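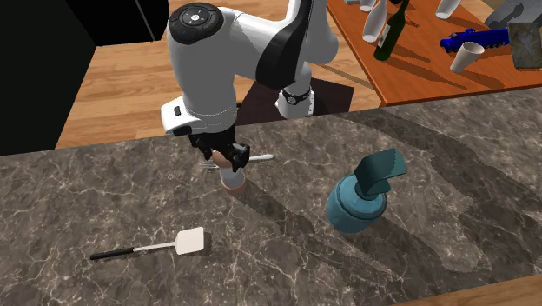 How do you split a sick day when both of you have jobs? You look at both calendars at six in the morning, in the dark, and whoever has the weaker excuse stays home until noon.

February 13, 2024

My excuse was weaker. I had a call with Brarnance about their spring brochure, and a brochure can be discussed with a child lying across your feet. My husband had a room full of people waiting in person, and people in person always win. He left with his good coat on and a look of deep regret that lasted as far as the elevator.

The patient had a fever until nine and an appetite by ten. By ten thirty she was well enough to ask what I do all day. I told her I write sentences for companies. She wanted to know if they couldn't write their own. I said that was a question for the companies, and could she please drink her water.

The call went fine apart from the part where she joined it. She told the client she had thrown up twice, which was once more than I knew about. The client has three kids and asked what color. We moved the deadline.

My mother phoned at eleven to say that in her day she managed perfectly well. I remember her day. In her day I ate dry cereal in front of the television and my brother cut his own bangs. I didn't say this. I said, "You did, you managed," and she was pleased, and I got off the phone in under ten minutes, a personal best.

Husband back at 12:20, so not noon. I noted it and was noble about it, out loud, twice.

Then the office, where I had 2000 words due for Sturitum on "balance for the modern parent." They want it warm. They want 800 of the words to be tips. I got as far as suggesting that readers lay out school clothes the night before, and remembered that ours are in the dryer, where they have been since Sunday, getting more wrinkled and more modern. Wrote 210 words, deleted 31 of them, ate somebody's birthday cake.

Home at seven. They had made soup and used every bowl. She was asleep on the couch with her socks on the wrong feet, if socks have wrong feet; she says they do. He asked how the article was going and I said it needed more tips. He suggested "marry someone punctual." I said 12:20. He washed the bowls.

Tomorrow is Valentine's Day and the class needs cards. All of the class. I found this out at 9:40 tonight from a note at the bottom of her backpack, under a banana. We have a red marker and half a pack of printer paper. Going to bed after the first row of desks.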